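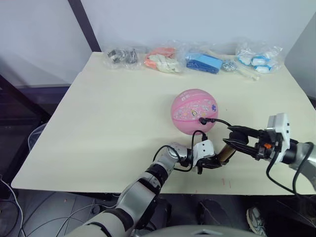 Pink ball with the nozzle against it, item 4.

Gym storeroom and ball equipment check, Calado Recreation Center, November
Checked by: Marlene Arruda
Copy to: Emerson Marinho

1. Ball racks bolted to wall – OK. Two bolts tightened on the lower rack.
2. Floor clear to exit door – NO. Folded mats again. Moved during the check.
3. Exit light, room 1612 – OK on test button.
4. Small balls, seams and valves – OK. Cracked ones go in the red bin, not back on the rack.
5. Pump hoses – one split near the handle. Tagged, replacement on order from Fivitz.
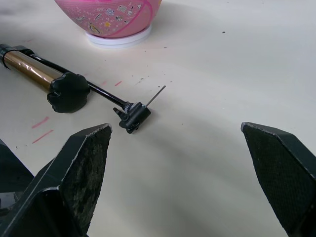

Reading time: 2 min

6. Spare needles – capped and in the drawer. Bent ones thrown out.
7. Portable hoop – base filled, wheels locked. Left wheel is stiff, please oil.
8. Climbing rope – NOT CHECKED. Ladder was out with Jailson Damasceno.
9. First aid box – short of cold packs. Larysa Dovhaniuk will restock.
10. Shelf load – top shelf limit is 55 lb. The label has peeled off and needs a new one.

Open items: 2, 5, 8, 9, 10. Item 2 was also open last time. Emerson to sign off when the rope has been looked at.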